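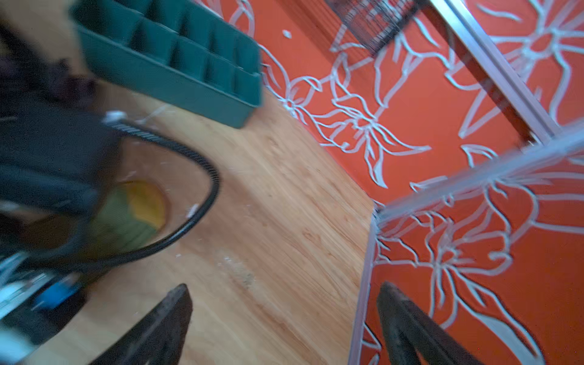
Chapter 5
Color and Appetite

I once ate lunch in the same café for 303 days, and I can't tell you what color the walls were. I can tell you I always ordered too much. When Hatice Kırmızıgül and I started writing this book, she asked me to go back and look – the walls were red, floor to ceiling, and I felt a bit silly.

So let's talk about rooms and hunger. We'll start with warm colors, then move on to lighting and plate size, which we touched on in Chapter 2. Keep your food diary from July handy, you'll want it for Exercise 7.

Before you read on, jot down the wall color of the last three places you ate. No peeking at your phone!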